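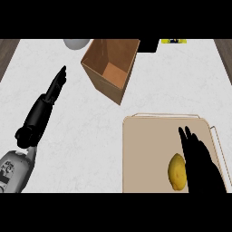 Item 1, simulation track. Nasrin Vahidi reported on the two-arm pick-and-place task the club is preparing for the Garside round. The scene file now loads on all club laptops without manual edits. In the current layout the lemon lies on the beige board at lower right, beside the right hand, and the open cardboard box is at the far end of the table, left of the black object. The distance from board to box was discussed. Members agreed to leave it unchanged until the scoring sheet is final.

Episodes recorded to date: 326. Of these, 21 were rejected on replay for dropped frames in the joint log. Zamfira Hodoroagă asked that rejected episodes be moved to a separate folder and kept. Agreed.

Item 2, grasp settings. Two finger-closing profiles are in use, and the operators have not been noting which one is active. Z. Hodoroagă will add a profile field to the episode header. Old episodes will be marked "unknown" – no attempt will be made to work it out from the logs.

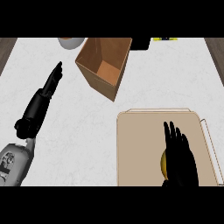 The field is to be filled in before recording starts, and the script will refuse to save an episode without it. N. Vahidi noted that the timeout also needs a decision. The present limit is 680 steps, which newer operators find short. Proposal to raise it did not pass. To be looked at again after the practice session with Prikosbridge.

Item 3, left arm. The left arm has no assigned part in the single-object task. Proposal: start it from one fixed pose in every episode. Carried. The pose values will be stored in the Kurnari config, not typed in by hand.

Item 4, training run. The Nasdale lab machine is available to the club in July, evenings only, from 7 p.m. Data must be uploaded beforehand.

Actions
N. Vahidi: freeze scene file, send upload instructions.
Z. Hodoroagă: profile field, rejected folder, left arm start pose.
All operators: read the revised recording notes before the next session.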